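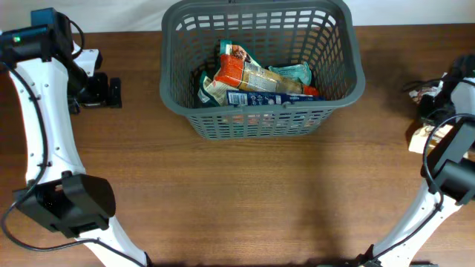

Sketavstead Student Robotics Club - Club News

24 June 2022

We've got two arms working on the same table now, and I'm still grinning about it! Our summer project is called Grindanex (long story, it won the vote) and the job is grocery sorting: snack packages, one gray plastic basket, a left arm and a right arm that have to share the space without bumping into each other.

The packages are trickier than I expected. Boxes are pretty friendly, but bags crumple and slide, and every pile comes out different. So we practice, a lot. We've logged 1,471 practice runs so far and want to reach 2,000 before we go to the Tesuvska student meet in December. Most of my own runs have gone into the left arm - I'm getting weirdly fond of it.

Next up is swapping the order, so the right arm goes first, and then trying it with a different basket. New members are welcome all summer, and you don't need to know any coding to start. We meet in the Arsenault building, upstairs, from 2 to 5. Bring a snack in a noisy wrapper if you have one, we can always use more!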